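Flosby 8-Compartment Organizer Box Review: Fine for Buttons, Less Fine for Screws
Posted January 5, 2021 by Carmela Cordero

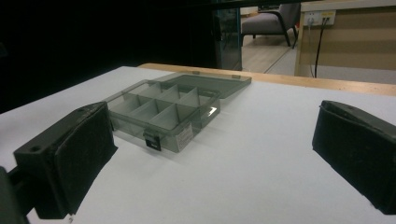 I have bought a lot of small plastic boxes over the years, and most of them ended up holding one another. So when the Flosby organizer kept coming up as the box that would finally sort out my sewing and hardware drawer, I was not in a hurry to believe it. I bought one in September with my own money and have been using it since. The layout is simple enough: one long divider down the middle, shorter ones crossing it, two rows of four compartments. The lid folds right back until it lies flat on the table behind the base, and I'll admit I like that more than I expected to. A lid that stands half open and drops on your knuckles is the main reason I gave up on my last box, a Jimon.

The color first. Flosby calls it "smoke" and charges a bit more for it than for the clear one. It's a gray tint you can see through, and on a white table it looks quite smart. In a drawer it looks dark. The front compartments in particular seem to swallow small black things, and if you are sorting snaps or dark beads you'll be tilting the box toward the lamp. I would get the clear one next time and keep the difference.

Now the dividers, which is where these boxes usually fall down. They're thin. They come up to more or less the height of the walls, so on paper everything stays where you put it. With buttons, that has been true for me. With flat washers it has not. Carry the box on its side, as you would if you had it in a tote bag, and a thin washer will find its way over the top of a divider and into the neighbors. I had 70 small washers in one compartment and 9 of them moved house on a single car ride. I put them back, drove home the same way, and 3 more went. My sister thinks I should carry it flat like a normal person. She may be right, but the listing says "spill-proof for travel" and I am going by the listing.

The short cross pieces slot into the long one, and they lift out if you pull straight up. Taking 2 of them out gives you space for something longer, such as a seam ripper handle or a few drill bits. Putting them back is fiddlier than taking them out. The slots are tight, you can't see them well through the gray, and I bent one piece slightly by forcing it. It still fits. It also still has a pale crease in it.

The latch is a little black clasp on the front. Mine closes with a decent click, and after a few months it hasn't loosened, although I wouldn't lift a full box by the lid to prove a point. The hinges feel less convincing. They're just small tabs on the back edge, and everything depends on them every time you open the thing. No trouble so far. Ask me again next year.

Then there's the sticker. Why does every box of this sort need a label on the front? The print on it is so small it is no use to me, and it took warm water, dish soap and a fingernail to get the one on my second box off. Some glue stayed behind – cooking oil dealt with that.

As for how it compares, the Jimon I had before was cheaper and had a lid that never sat right. The Carrasco case my neighbor swears by has deeper compartments and sturdier walls, and it costs nearly double. I borrowed it for a weekend and the washers stayed put. If you keep hardware, I think that's the one to save up for. The Gristungate tray is sometimes sold as an alternative too, but it has no lid at all, so I don't see how it belongs in the same search results.

Would I buy the Flosby again? I did, so yes, in a way. The second one was on sale and it holds bobbins and thread ends in the sewing room, where it never travels. For beads, buttons, earrings and fishing bits that stay on a shelf it's a reasonable box at a reasonable price. I would not pay extra for the tint, and I'd ignore the word "spill-proof" entirely.

Pros: lid opens flat, dividers come out, clasp holds
Cons: thin dividers, dark inside, washers wander, stubborn sticker
Verdict: good on a shelf, wait for a sale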